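Household tips: showing a robot how to tidy the table

Teaching by hand is the best fun I've had at a table in years! You hold the gripper, you do the job, and the robot learns from your moves. Start with something flat, like a sealed packet.

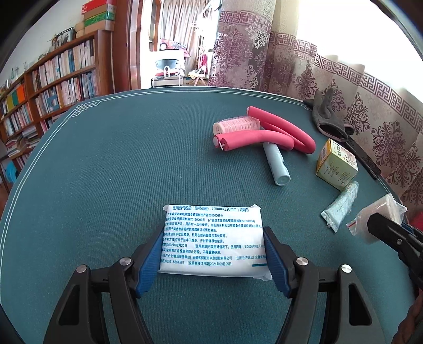
Posted by the Plornby tips desk, home robot editor
9 May 2024

Line the jaws up on both sides before you squeeze, and keep your wrist level. Go slower than feels natural - a rushed grab teaches a rushed grab. I recorded 124 tries for our Gethin project and the calm ones were the keepers.

Mix up your objects too. Foam rollers, a creased tube, a little carton and a biscuit tin all ask for a different grip, and you probably have them at home already.
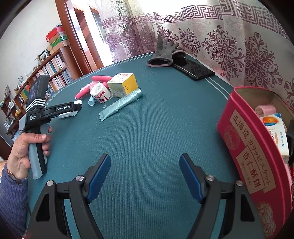
Working with two grippers

Give each hand its own side of the table. Let one finish before the other crosses the middle, and open the jaws wide between grabs. Take a break after 7 goes (your forearms will thank you!) and move everything to a new spot before you start again.
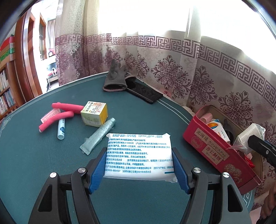

Jaws at the packet, tin on the right.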